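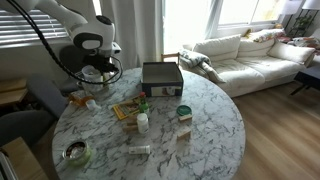 November 5, 2025
By Marcelle Lacroix

Solène Millet wants the arm to pick up a cup. She has wanted this since she got in, and she will want it again in a minute or so, when she has put everything back and started the next recording. The cup goes somewhere slightly different each time. So do the blocks. The sofa stays put.

Millet works for Cumanmont, a young company that sells what it calls household experience to firms building robot brains. What that means in practice is people like her steering an arm through small chores in ordinary-looking rooms while cameras record the whole business. Each run is called an episode. The learning system gets the pictures and the movements of the joints, and is supposed to work out the rest.

Her target is 150 episodes a shift. On a good day she makes it. On the day I visited she had thrown out 37 by early afternoon, mostly for fumbled grips and one because her phone rang and she jumped.

"You get to keep some mistakes," she told me. "If I miss and then fix it, they like that. If I miss and then swear, they have to cut the sound."

I came with doubts, and I'll say so. The pitch I keep hearing is that robots are where chatbots were a few years back, one big pile of examples away from being useful. But chatbots had the internet to read. Nobody left a pile of gripper recordings lying around for 30 years. Somebody has to make them, one cup at a time, and somebody has to pay for that.

Mireille Sabatier, who runs the collection program, thinks variety will do the heavy lifting. She had me look at the table. Blocks, a squeeze tube, a pill bottle, a box, a flat green lid - things with different shapes, and nothing in common except that a person might leave them out. Her people swap objects between sessions and move to new rooms when they can.
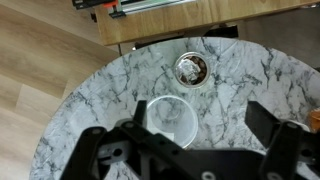 What the wrist camera gets: a clear cup, an open can with foil in it, and the gripper's two fingers.

That view bothered me more than anything else I saw. Look at the clear cup. The veins in the tabletop run right through it, and what you mostly have to go on is a thin bright rim. A toddler sorts this out by grabbing it. A system trained on recordings has to find the cup in a pattern that seems made to hide it, and I asked Sabatier how often it does.

She said it was improving. I asked for a number. She said the customers run those tests.

One customer is Skatbridge, where Raimo Kiiskinen was more willing to talk. His team trained on Cumanmont's recordings in March and tried the result in a kitchen it had never seen. Out of 40 attempts at lifting a clear cup, it managed three. With a solid-colored one it did a good deal better, though he wouldn't let me print how much.

"People hear that and think the data is bad," Kiiskinen said. "I don't know that it's bad. I know we need more of it, and I don't know how much more."

I have trouble with that answer. It can't be wrong. If the next batch works, there was enough, and if it doesn't, there wasn't, and either way Cumanmont sends an invoice. When I put this to Sabatier she laughed and said I should try growing a company on any other basis.

Millet, for her part, has no strong view on whether robots will be clearing tables soon. She is paid by the hour. She did show me one thing she's proud of, a way of coming in low and a little sideways so the fingers don't tip the cup, which took her weeks to get right. The newer operators copy it. I asked whether the system had picked it up too, and she said she had no idea. They don't send her the results.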